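Leave the Backup Quarterback Alone

Every June the same argument comes back to Grurkport, along with the mosquitoes. The starter threw an interception in a spring scrimmage, a game in which tackling is illegal and the scoreboard is run by somebody's nephew, and by dinnertime half the town wanted him benched.

I have watched the Stesska play for 16 seasons. In that time I have seen 10 starting quarterbacks and 10 more popular men standing behind them holding a clipboard. The backup has never thrown a bad pass. He hasn't thrown any pass. He has a clean uniform and a nice wave, and on the radio this makes him the future of the franchise.

Then he plays. Remember the Cabrera game? We chanted for the kid all through the first half, got him in the third quarter, and went home having lost by 16. I chanted too. I have a decent voice for it. 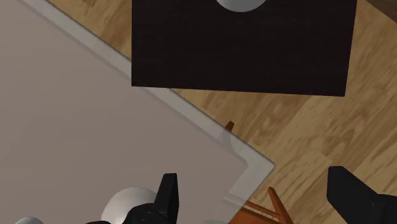 Despina Softić wrote to tell me I have this backward. Fans chant for the backup because the front office never develops one, she says, and if he got seven real snaps a month we would all know what he was and could go back to complaining about parking. She adds that I left out the Stalomeo win, where the second-stringer did fine.

He did do fine. He handed the ball off for most of an afternoon and I would happily buy him lunch. But she has a point about the snaps, and I've been chewing on it since her letter came. Coaches treat the second string like the good china. Play him in the fourth quarter when we're up big, or, more likely, down big. Let him get sacked in front of his mother.

In the meantime the starter has the job, and I plan to boo him only for things he does in games that count. The first one is in Cabrera, and I already have my ticket.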